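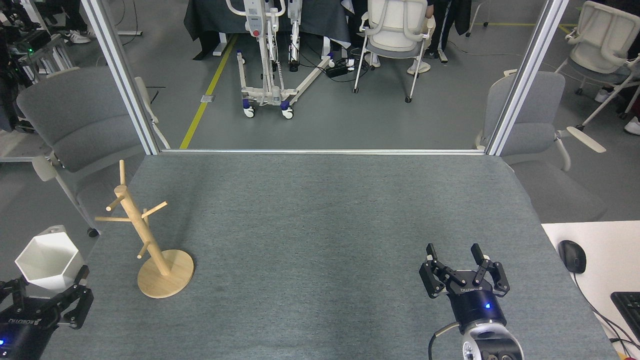
3 min read

Teaching two arms to hang a mug: setting up the table

Posted December 17, 2022 by Elaine Cavalcanti

If you have two arms and a free weekend, build a mug-hanging station. I mean it! It is my favorite first project for a two-arm setup, because the parts are cheap, the goal is obvious to anyone who walks past, and it's hard enough to keep you busy for months. Dirceu Mendonça and I have been running ours at the Wunmont shared workshop since May, and the notes below are what I'd hand to someone starting on Monday.

What you need

Two arms with two-finger grippers (ours are Robotiq), a sturdy table, aluminum extrusion for the posts and far rail, a piece of gray felt big enough for the work area, a wooden mug tree, and a mug or two you don't love. A computer within reach of the table helps a lot. I keep the mouse and keyboard on the white desk right beside the felt so I can stop a run without getting up.

Step 1. Frame first, felt second

Put the posts up at the far corners and run the rail between them before you lay any felt. We did it the other way around and had to peel everything up again to get at the bolts. Check the rail with a level, tighten, check again. Then stretch the felt from the middle out and tape it on the underside. Felt is wonderful for this. A dropped mug usually survives, things don't skate away when a finger nudges them, and the plain gray gives the camera an easy background.

Step 2. Place the tree

Set the mug tree toward the left of the felt, with its round base fully on the cloth. Leave the space between the tree and the right arm clear. Now look at the pegs. They stick out at different angles and heights, and you want to choose ONE to begin with. Take a peg that angles upward, so that a mug slides toward the pole when it's let go. Save the low ones for later (they are mean).

Mark the base position with four bits of tape. If you skip this you will spend an evening wondering why yesterday's program misses by a finger's width. Ask me how I know.

Step 3. Find your rest pose

Before each run, both arms go to the same starting pose with the fingers open. I like the right gripper near the front of the table, fingers up, where I can see the linkages and check that nothing is caught in them. While you're there, look at the wrist cable. It needs a loose loop, enough for the wrist to turn all the way both ways. Turn it by program at slow speed and watch the loop the whole time.

Step 4. Walk through it by hand

Record the path in short pieces: approach, grip, lift, turn, line up with the peg, lower, release, back away. Dirceu names each piece and saves it in Osier, the little script library he wrote for our arms, so we can redo the turn without touching the grip. Run each piece alone at low speed, then chain them.

The line-up is where the fun is. Bring the handle in from the tip of the peg, following the peg's own angle, and stop short of the pole. Coming straight down from above works on some mugs and knocks the tree over with others.

Step 5. Bring in the second arm

Let the left arm steady the pole, low down, with a light grip. Our success rate went up the same afternoon we tried it! Start it only after the right arm is clear, and give it its own stop key.

Sixty runs in a row is a nice evening's target. Write down the misses with the peg and the mug, and change one thing at a time. Dirceu is working on the lowest peg now, and I'll post his settings when he lets me have them.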